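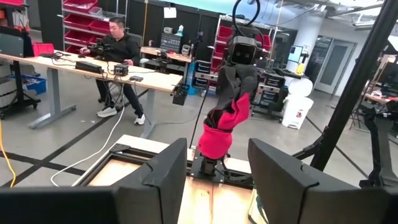
Deltolora Desk and Cord Records

README

Deltolora is a set of written records of the furniture and cords in shared workrooms. Each record covers one item: a desk, a chair, a platform, a cord, a power brick, a container left on a tabletop. It says what the item looks like, where in the room it stands or lies, and what it touches or crosses. The set has 918 records from 29 rooms, all in one building used by Hatmont and Pascu.

The records started as a moving list. Hatmont was giving up half a floor and needed to know which desks were going and which cords belonged with them. The list turned out more detailed than the movers needed, and people kept asking for copies, so it was cleaned up and put into one format. The first tidy version was finished in January.

The maintainer is Petrică Sârbu.

What is in the folder

rooms.csv has one line per room, with the floor covering, the wall the door is on, and the number of wall outlets.

items.csv has one line per item. Most people only need this file.

touches.csv lists pairs of items. A pair means one item rests on, hangs from, runs under or crosses the other.

notes.txt holds longer remarks that did not fit in the note column, which is limited to 300 characters.

changes.txt lists corrections.

All files are plain text in UTF-8, with commas between columns and double quotes around any text that contains a comma. There are no formulas and no hidden columns. The Brakow version of the files, which some people still have, used semicolons and will not load the same way.

Columns in items.csv

item_id: a number that is never reused, even when an item is removed.

room_id: matches the number in rooms.csv.

kind: desk, chair, platform, shelf, cord, power brick, box, container, mat, clip, footwear, other.

color: the main color, in one or two everyday words. Shades are kept simple. Light wood is a color here, and so is dark wood. No attempt is made to name the kind of wood.

second_color: filled in only where another part is plainly different, such as a light wood desk with gray metal legs.

surface: glossy, flat, padded, cloth, unknown.

place: where the item is, in terms of the nearest larger item. "On desk, far left end" is a normal entry.

runs_to: for cords only. The item or outlet at the other end. If the end could not be followed by eye, the entry is "not followed".

in_use: yes, no, unknown.

note: anything else.

How the records were made

One person stood at the door and wrote down the large furniture first, going clockwise. Then the same person went around again for tabletops, and a third time for the floor. Cords were done last. Nothing was unplugged, lifted or moved to get a better look, and drawers were left shut.

Rooms were recorded as they were found. People kept working while it was going on, and they were asked to leave their desks alone. If somebody was sitting in a chair, the chair was marked as in use and the record says nothing about the person. Names, screens and papers were left out on purpose.

Most rooms took under an hour. The two corner rooms took a whole afternoon between them, mainly on account of the shelving.

How cords were handled

Cords make up the largest share of the file and also most of the trouble in it.

A cord gets its own record when it can be told apart from its neighbors by color or thickness, or when it lies by itself. A white cable going from under a desk across a gray floor in a long curve is one record. A yellow cable along the floor by the wall is another. Where black cords are tangled on a tabletop and cannot be told apart without pulling on them, the whole tangle is one record with the kind "cord" and the word "tangle" in the note. No guess is made at how many cords are in a tangle.

Cords that drape over the front edge of a desk are marked "over edge" in the note. This matters for moving, because a desk with cords over the edge has to be cleared from the front before it is slid out. It also matters for sweeping.

Cords on the floor are marked with one of three words:

along: lies next to a wall or a desk leg and follows it

across: crosses open floor where people walk or roll a chair

under: stays beneath a desk or platform for its whole visible length

A cord that starts under a desk and then crosses the floor is marked "across", even if most of it is under the desk.

Thickness is thin, medium or thick, judged by eye. An early plan was to measure every cord with a tape, but it was dropped after the first room.

How power bricks and small boxes were handled

A power brick is recorded separately from the cord it feeds. Lying flat is the usual position. If it stands on its side or hangs, the note says so.

Small boxes with ports on them are recorded as "box". So are small dark modules with no label. The file does not say what a box does. People who work in the room know, and people who do not work in the room had no reason to write it down. Earlier drafts had a "function" column, filled in by guessing, and it was wrong often enough that the column was deleted.

How platforms and mats were handled

Several rooms have low or table-height platforms along with ordinary desks. A platform is recorded as one item, with the top surface in the surface column and any edge of a different color in second_color. A glossy top should be marked glossy even if it is partly covered.

Sheets and mats lying on top are separate items with the kind "mat". The file does not separate a thin sheet from a mat, since two people in the check disagreed over it nearly every time. The place column says which part of the platform is covered.

Anything fastened to a desk or a platform is marked "fixed" in the note. Fixed things are not listed for moving.

Containers

Any open or closed holder on a desk or shelf goes in as "container", with its color. Contents are not listed. A small red container at the end of a desk is recorded as exactly that. If you need to know what is in the containers, you will have to ask in the room.

Checking

A second person went back and recorded 100 items again without seeing the first entries. The two sets were then laid side by side. Kind and place matched well. Color matched well except for dark items, where black and dark gray were mixed up under the ceiling lights. The surface column was the weakest, and padded chairs with cloth covers were the usual cause. The rule now is to write "cloth" if you can see the weave and "padded" if you cannot.

Disagreements were settled by going back to the item. Where the item had been moved in the meantime, the first entry was kept and the note says "moved before check".

Known problems

Office chairs roll. The place given for a chair is only good for the moment it was written down, and chairs have been known to change rooms. Do not use this file to decide which chair belongs to which desk.

Long desks made of two tables pushed together are sometimes one record and sometimes two. If there was a visible gap or a second set of legs at the join, they should be two. Records from the first few rooms do not follow this, and they have not all been fixed.

The edges of desks were recorded less carefully than the tops. Small clips and hooks hanging from a desk end are probably missing in some rooms. They went on the list of kinds only after the work was half done.

Outlets behind desks were counted from the building drawings and not by looking. Two rooms have had outlets added that the drawings do not show.

The "in_use" column is of little value for cords. A cord that is plugged in may still be feeding nothing.

What the records are good for

Planning a move. Sort by room, then by kind, and take out everything marked "fixed". What is left is what the movers can carry.

Finding cords to reroute or tape down. Filter kind to cord and look for "across" in the note.

Ordering furniture that matches what is already there. Light wood tops with gray legs are the most common desks in the building, and the color columns are good enough for this.

Practice in keeping a room list. Pascu has given the files to new office staff as something to compare their own lists against.

What they are not good for

They are not an insurance inventory. There are no prices, serial numbers or makers.

They are not a safety inspection. A cord marked "across" has not been judged safe or unsafe, and a cord left out of the file may still be on the floor.

They do not say who owns anything.

Adding or correcting a record

Open items.csv in any editor that leaves the commas alone. New items go at the end with the next free number. Do not sort the file before saving - touches.csv does not mind, but it makes the changes hard to read. To remove an item, leave its line in place and write "removed" in the note.

Write one line in changes.txt with the item number and what you changed. Send both files to Petrică Sârbu, and send touches.csv as well if the item rested on or crossed something else.

Terms of use

The files may be copied and changed inside Hatmont and Pascu without asking. Anyone else should write first and say which rooms they want. Room numbers have been replaced, and the key is kept separately at the Hatmont front office.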